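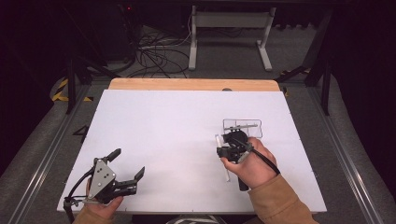 12. April 2022

Um halb sieben aufgestanden, der Bus war pünktlich. Zum Frühstück nur ein Brot, weil die Milch sauer war. Neue kaufen.

Vormittags mit Dilwyn an Tisch 4. Wir haben die kleinen durchsichtigen Dosen vorgenommen, die seit Dezember im Regal liegen. Er wollte wissen, ob sie auf der weißen Platte stehen bleiben, wenn man sie nur an der Kante anstößt. Kommt darauf an, wie man sie hinstellt. Hochkant kippeln sie, flach rutschen sie weg. Auf dem blanken Holz ist es besser, aber dann sieht man sie kaum noch. Klares Plastik auf hellem Grund ist überhaupt schwer zu erkennen, und mit dem durchsichtigen Stab ist es dasselbe. Den habe ich zweimal gesucht, obwohl er direkt vor mir lag. Dilwyn meint, man müsste einen Streifen Farbe draufmachen. Ich bin dagegen, dann ist es ja ein anderer Stab.

Die Jacke habe ich den ganzen Vormittag anbehalten. Die Heizung in der Halle ist seit letzter Woche aus, und der Teppich hält auch nicht warm. Ashley Horrocks sagt, vor Mai wird da nichts mehr gemacht.

Mittags Linsensuppe in der Kantine, dazu ein Brötchen. Mit Ashley über den Umzug nach Novelcombe gesprochen. Sie hat die Wohnung jetzt fest, 702 im Monat warm, zwei Zimmer und ein Balkon nach hinten. Ich soll beim Tragen helfen. Habe zugesagt. Sie will vorher noch ein Regal von Ekby loswerden, das nicht durch die neue Tür passt. Ich habe bei mir im Flur gemessen, nachdem ich zu Hause war: 108 breit geht gerade so, wenn der Schuhschrank wegkommt.

Nachmittags weiter mit den Dosen. Meine Handgelenke werden nach einer Stunde müde, rechts mehr als links. Der senkrechte Griff liegt eigentlich gut in der Hand, aber man hält ihn fester, als man müsste. Dilwyn hat zwischendurch die Uhr gestellt, 40 Minuten arbeiten, dann Pause. So machen wir es ab jetzt immer. In der zweiten Pause wollte ich den Kabelhaufen hinten auf dem Teppich sortieren und habe nach drei Kabeln wieder aufgehört. Das braucht einen halben Tag und Klebeetiketten. Ein Teil vom schwarz-gelben Band gehört auch neu geklebt, ich bleibe beim Vorbeigehen mit der Sohle daran hängen.

Um vier kam eine Mail von Cerenura wegen der Rechnung. Sie haben 3000 statt der vereinbarten Summe eingetragen. Ich habe sie weitergeleitet und nichts dazu geschrieben.

Abends eingekauft: Milch, Kartoffeln, Zwiebeln, Waschpulver. Die Glühbirnen vergessen. Bratkartoffeln gemacht und dabei Radio gehört. Danach mit Mutter telefoniert, das Knie ist besser, sie geht wieder bis zur Apotheke. Sie hat nach Ostern gefragt. Ich komme am Sonntag zum Essen und bringe den Kuchen mit.

Noch zwei Kapitel in dem Buch von Mac Mathúna gelesen, es zieht sich. Um halb elf Licht aus.

Für morgen: Klebeetiketten mitnehmen, Ashley wegen des Regals Bescheid geben, Glühbirnen.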